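Search this site
Type and hit enter

A new Moltesitz novel is coming, and I get to talk about it!

I have been sitting on this for what feels like forever (fine, since breakfast), but the word is out now, so I can finally share it with you. Yanti Tambunan has finished the third Moltesitz book! It's called The Ferry at Stosham, it will be in stores in October, and I have already cleared a space on the shelf next to the first 2.

If you've been reading this blog for a while, you know I don't stray from paper and ink very often. I stamp, I glue, I complain about my glue. But every so often a story gets hold of me and I end up cutting cardstock at midnight while an audiobook plays, and the Moltesitz books did that to me both times. The first one got me through a whole batch of thank-you cards. The second one ruined a wedding card, because I was crying on it. (I remade it. The bride never knew, unless she reads this, in which case hello and sorry!)

For anyone new to the series, Moltesitz is a small river town with one church, one bakery and a very nosy postmistress named Mrs. Jiritz. The books follow the Sitompul family, who moved there to take over the old print shop and have been trying to keep it open ever since. They are quiet books. People bake, people argue over hymn numbers, somebody's uncle shows up with a suitcase and won't say how long he's staying. And then there will be one page that just knocks the wind out of you.

The new one picks up the winter after the flood. The oldest Sitompul daughter has taken a job across the water in Stosham, selling tickets for the ferry, and she starts finding letters tucked into the ticket box. That's as much as the publisher has let out, and I'm not going to guess at the rest — my guesses about the second book were wrong from start to finish.

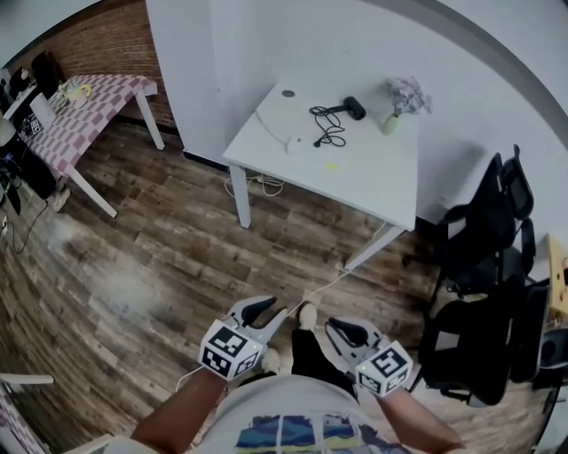 Two grippers, a gray tee and white sneakers.

What I can tell you is a little about the book itself. It's a hardcover, same height as the others (thank goodness, I am picky about that), and it runs to 60 short chapters. Sixty! I love a short chapter. I can read one while the embossing powder cools and still feel like I got something done. There will be a family tree in the front this time too, which I have been wanting since the cousins arrived in book two and I lost track of who was married to whom.

The ebook comes out the same day, and the publisher says it will be 99 cents off for anyone who orders early. That won't exactly pay for lunch, but I'll take it. The audiobook is supposed to follow a bit later with the same narrator as before, and I'm so happy about that. She does Mrs. Jiritz with this pinched little sniff and I can't imagine the character any other way now.

Yanti wrote a short note to her newsletter readers along with the news, and I liked it so much that I copied one line onto a scrap of vellum: "I meant to leave them alone for a while, but the ferry kept coming back." I may turn that into a card. I have a boat die I've used exactly once, and some blue paper that has been waiting for a reason.

A few of us from my stamping group are going to read it together when it comes out. We have 12 people signed up so far, which is more than ever came to our book nights when we tried that very serious biography. We'll read ten chapters at a time and meet in the evening, 7 p.m., at my kitchen table and the folding table next to it. Bring your own mug. If you live too far away and want to follow along, I'll put up a post for each set of chapters and you can chat in the comments. Please mark your spoilers! I read slower than I let on.

If you haven't started the series, you have time to catch up before October. Begin with the first one, even if somebody tells you the second stands on its own. It sort of does, but you'd miss the whole business with the bakery window, and that's my favorite part of either book.

I'll be back soon with the fall leaf cards I promised, plus the supply list for the gold ones. And a full review of The Ferry at Stosham as soon as I've read it — with tissues nearby, and the good cardstock well out of reach.

12 shares | 2 comments

Contact | Copyright, all rights reserved | Back to top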